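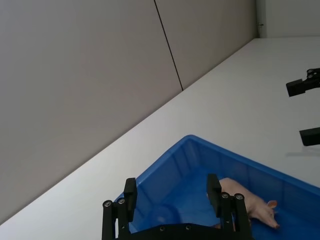
Blog > Music > Live records

Search this site Type and hit enter

Is the Moschos live record live?

4 min read

I have played the new Moschos album front to back more times than I'd like to admit, and I still don't believe a good part of it. It's called Live at Paller, it came out in November on Urnus, and the sticker on the shrink wrap says "one night, no overdubs." I've been to Paller. I've stood in the back by the coat check, where the sound turns to soup, and I've stood up front, where all you get is the drummer's monitor. Nothing I heard in either spot was as clean as side one of this record.

Start with the crowd. The liner notes say 2416 people were there. They may well have sold that many tickets, I have no way of checking. But the crowd on the record sounds the same after every song. Same swell, same guy whistling twice on the left, same fade. I put on headphones and lined up the end of track two with the end of track five, and the whistles land in the same place. Maybe he's a very regular whistler.

Then there's the singing. I like this band, or I wouldn't have bothered. What I like about them on stage is that the harmonies wobble. When they played Dolberg two summers back (outdoors, wind blowing straight across the mics) the high part went flat on every chorus and the slow songs were better for it. You could hear people working. On the album the high part is dead center from the first line to the last, and on "Gravel Road" it comes in doubled. There are two voices in the band. I count three on that chorus.
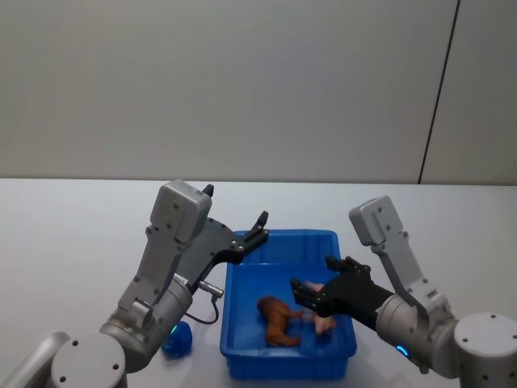
None of this is a crime. Bands have been patching up live albums for as long as there have been live albums, and some of the ones I grew up on were probably half studio. A guitar cuts out, somebody misses a verse, you fix it. Fine. My problem is the sticker. If you leave "no overdubs" off the front I've got very little to complain about, and I might even have admired the mixing.

The price doesn't help. Urnus put out the colored vinyl as a numbered edition of up to 300, which is a funny way to number anything. Either you made them or you didn't. Mine is 186, written in silver pen, and the 8 looks like it was fixed after somebody started on a different digit. I paid nearly double what the black one goes for, and what I got for it was a poster folded into eight and the same grooves. I did this to myself. I know. 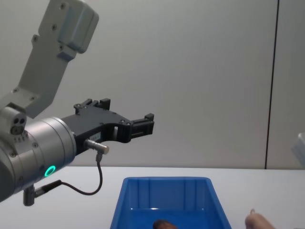

Gripper and wrist over the white tabletop.

To be fair to them, side two is a different animal. The long version of "Toll House" sounds like a room with people in it. The bass is too loud, there's a hum under the quiet part, and somebody near a mic asks for a cigarette right before the last verse. The tempo drifts up through the solo and the drums only sort of catch it. I'd take that one track over all of side one. It's also the only song where the talking between verses hasn't been trimmed, and you get a short, rambling story about a rental van that doesn't have an ending. More of that, please.

So my guess – and it is a guess – is that side two is the night at Paller and side one had a lot of help. Or side one comes from a different show entirely, possibly a couple of them. The tuning on the acoustic guitar sits a hair lower on the first four songs than it does on the rest. That could be a tape speed thing. It could be a new set of strings. I emailed the label to ask which dates were used and got an automatic reply about shipping times.

I brought some of this up here last month, before the vinyl arrived, when all I had was the stream. Most of the comments told me to relax.
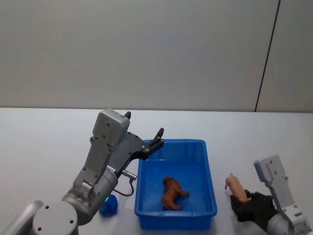
Anonymous: I was at the Paller show and they did start "Gravel Road" twice, the first time fell apart about a minute in. Not on the album. I didn't hear a third voice but I was way off to the side. Still think it's their best record, and I don't see why it matters where the clapping came from.

It matters to me a little. A false start is just what I'd want to hear on a live album, and if there was one that night, then "one night, no overdubs" left out the most interesting minute of it. I'd have paid the colored vinyl price for that minute.

They're back in Dolberg in the spring, and I've got a ticket. I'll be listening for the whistler.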